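Chamado: braço para a posição errada durante a demonstração do dia aberto
Produto: célula Lill com controlador Rotell
Aberto por: Sumeya Nigatu
Prioridade: alta (visita em junho)
Estado: resolvido, em observação

Descrição inicial

Bom dia. Escrevo da oficina Undbridge. Peço desculpa se alguma palavra técnica não é a certa, o português é a minha terceira língua e aprendi o vocabulário da automação em inglês.

Temos uma célula Lill comprada através da Fimow. No mês de junho recebemos as famílias e duas turmas de escola para o dia aberto, e a célula faz parte do percurso. A demonstração é simples: os visitantes vêem o braço a juntar blocos por cor em cima de uma tábua. Cada grupo fica nove minutos connosco e depois segue para a sala do corte.

O problema é o seguinte. No ensaio, o braço pára perto do bloco que deve empurrar, mas ao lado dele. Às vezes o dedo passa sem tocar, às vezes toca só no canto e o bloco roda em vez de andar. O erro não é sempre igual. De manhã, quando ligo a célula, tudo corre bem. Depois de algum tempo começa a falhar.

Não há mensagem de erro no painel. O controlador indica que o movimento foi concluído.

O que já experimentei antes de escrever:

Desliguei e liguei o controlador. Melhorou durante pouco tempo.
Limpei a lente da câmara com o pano que veio na caixa.
Apertei o dedo na garra. Não estava solto.
Mudei a velocidade de 70 por cento para metade. O erro continuou igual, só chegou mais devagar.

Preciso de ajuda antes da visita. Obrigada.

Sumeya Nigatu

Resposta do suporte Fimow, 10:40

Bom dia, Sumeya. Obrigado pela descrição, está muito clara.

Para começar, precisamos de três informações: a versão do programa no controlador Rotell, o ficheiro de registo do último ensaio e o valor do desvio em milímetros. Para medir o desvio, mande o braço para o ponto de referência P1 com o dedo montado e meça a distância entre a ponta do dedo e a marca. Faça a medição logo depois de ligar e repita depois de vários ciclos.

Por favor não faça ainda uma nova calibração. Se calibrar agora, perdemos a possibilidade de comparar.

Resposta de Sumeya Nigatu, 12:15

Fiz as medições como pediram. Coloco os resultados por ordem.

Logo depois de ligar: menos de 1 mm, não consigo ver diferença com a régua.
Depois de 9 ciclos: 4 mm para o lado da janela.
Depois de 17 ciclos: 9 mm para o mesmo lado.
Depois de desligar e ligar: outra vez menos de 1 mm.

A versão que aparece no ecrã é 2.18. O registo vai em anexo. Tem muitas linhas com a palavra "refresh" e não sei se isto é normal.

Uma coisa que notei e que talvez não tenha importância – no ensaio da semana passada, com as cortinas fechadas, a falha não apareceu. Mas nesse ensaio fizemos poucos ciclos, por isso não quero tirar uma conclusão.

Também envio a ordem da demonstração, porque o colega ao telefone perguntou. Primeiro o braço aproxima-se de cada bloco e toca nele devagar, para as crianças perceberem que ele sabe onde as coisas estão. Depois junta os pares. No fim espera com o dedo levantado e eu respondo às perguntas. A parte que falha mais é a primeira, e nos amarelos mais do que nos outros.

Resposta do suporte Fimow, 14:05

Recebemos o registo. As linhas "refresh" são normais, mas não com esta frequência. O sistema usa o marcador quadrado para saber onde está a mesa em relação à câmara. Na configuração de origem isto é feito uma vez, no arranque. No seu registo é feito em cada ciclo, e em cada vez a posição calculada muda um pouco no mesmo sentido. Os erros vão-se somando, e isto combina bem com o que mediu.

Pode confirmar duas coisas?

Primeira: no menu Referência, a opção "Actualizar em cada ciclo" está activa?
Segunda: o cartão do marcador está fixo na mesa ou apenas pousado?

Resposta de Sumeya Nigatu, 14:50

A opção estava activa, sim. Perguntei aos colegas e foi ligada quando mudámos a célula de sala, porque alguém leu no manual que assim ficava mais exacto. O manual diz isso realmente, na página 18, mas diz também que é para mesas que se movem. A nossa mesa não se move. Penso que a frase pode ser mais clara e sugiro que a vossa equipa a reveja.

Quanto ao cartão, verifiquei com a mão e não está colado. Quando limpamos a mesa ele pode deslizar um pouco. Agora vou desactivar a opção e deixar o resto como está, para mudar apenas uma coisa de cada vez. Faço o ensaio completo com os oito blocos e escrevo de novo.

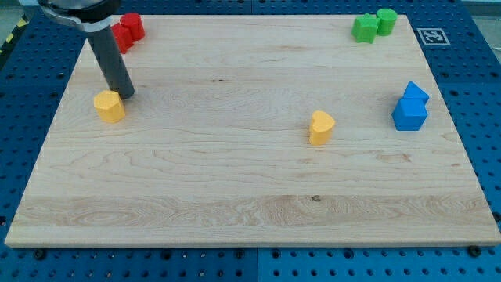
Para este ensaio usei a mesma disposição que vamos usar com os visitantes, com as cores aos pares e a parte da frente da tábua livre. É nesse espaço livre que o braço junta as peças no fim, por isso nunca ponho nada ali antes de começar.

Resultados com a opção desactivada:

Depois de 9 ciclos: menos de 1 mm.
Depois de 17 ciclos: menos de 1 mm.
Depois de 70 ciclos: 1 mm, talvez um pouco mais. A minha régua não permite dizer melhor.

Deixei as cortinas abertas de propósito. O dedo tocou em todos os blocos na primeira parte. Uma vez empurrou o coração um pouco torto, mas acho que é por causa da forma, porque o ponto de contacto fica no lado curvo. Para nós isto não é um problema.

Ficam três perguntas minhas.

1. Posso colar o cartão com fita de dupla face, ou a fita muda a altura e estraga a medida?
2. Se o cartão já deslizou no passado, tenho de calibrar outra vez?
3. Os visitantes ficam do lado direito. Se uma criança se inclinar e tapar o marcador com a sombra, o braço pára ou continua?

Resposta do suporte Fimow, 16:20

Óptimas notícias. Respondemos pela mesma ordem.

1. Pode usar fita fina. A altura muda tão pouco que não tem efeito no seu caso. Evite a fita com espuma.
2. Sim, uma vez, depois de colar o cartão. Retire os blocos da tábua antes, use o procedimento curto e guarde com um nome novo, sem apagar a calibração antiga.
3. Com a actualização desactivada, o marcador só é lido no arranque. Uma sombra durante a demonstração não faz nada ao braço. Mas no arranque ninguém deve estar encostado à mesa, porque uma leitura má nesse momento fica válida até desligar.

Sobre os blocos amarelos: no registo, a confiança da detecção deles é mais baixa do que a dos outros. É provável que a madeira clara e o amarelo fiquem próximos quando entra muita luz. Pode subir o limite de saturação um ponto no menu Cor. Se não houver falhas, não mexa.

Vamos passar o seu comentário da página 18 à pessoa que escreve o manual.

Resposta de Sumeya Nigatu, 17:30

Colei o cartão, fiz a calibração curta e guardei com o nome "dia_aberto". Não mexi no menu Cor porque não houve mais falhas.

Escrevi também uma folha para o colega que vai ligar a célula quando eu estiver com as escolas. Copio aqui, para me dizerem se há algum erro:

Ligar o controlador com toda a gente afastada da mesa.
Esperar pela luz verde no painel.
Abrir a calibração "dia_aberto".
Mandar o braço para P1 e olhar a distância à marca.
Pôr os blocos nos lugares do desenho.
Fazer um ciclo sem público.
Se o dedo não tocar num bloco, parar, chamar a Sumeya e não calibrar.

Resposta do suporte Fimow, 17:55

A folha está correcta. Acrescente apenas onde fica o botão de paragem, mesmo que o colega já saiba. O chamado fica em observação até depois da visita.

Actualização de Sumeya Nigatu, depois do dia aberto

Boa tarde. Prometi escrever e escrevo com um pequeno atraso, peço desculpa.

Recebemos 18 grupos durante o dia. A célula ficou ligada desde as 9:00 e só foi desligada na hora do almoço. Medi em P1 antes de abrir a porta, antes do almoço e no fim, e nas três vezes o desvio ficou abaixo de 1 mm.

Houve uma paragem à tarde. O painel mostrou "alvo não encontrado" e o braço ficou à espera, como deve ser. Um pai tinha mudado a estrela de lugar para mostrar à filha, quando eu estava de costas, e ela estava fora da tábua. Pus no lugar, carreguei em continuar e o ciclo seguiu. Não considero isto uma avaria.

As crianças perguntaram muito se o robô sabe o que é um coração. Respondi que ele conhece a cor e a posição, e que a forma não lhe interessa neste programa. Um rapaz não ficou satisfeito com a resposta e quis saber se era possível ensinar. Por isso tenho agora uma pergunta para vocês, que posso pôr num chamado separado se preferirem: a versão 2.18 permite escolher o ponto de contacto conforme a forma do bloco? Assim resolvia também o empurrão torto.

Pela minha parte este chamado pode ser fechado.

Sumeya Nigatu

Nota do suporte Fimow

Causa: actualização da referência activa em cada ciclo com mesa fixa, e cartão do marcador sem fixação.
Solução: opção desactivada, cartão colado, calibração curta.
A pergunta sobre o ponto de contacto passa para um chamado novo, com ligação a este. Chamado fechado.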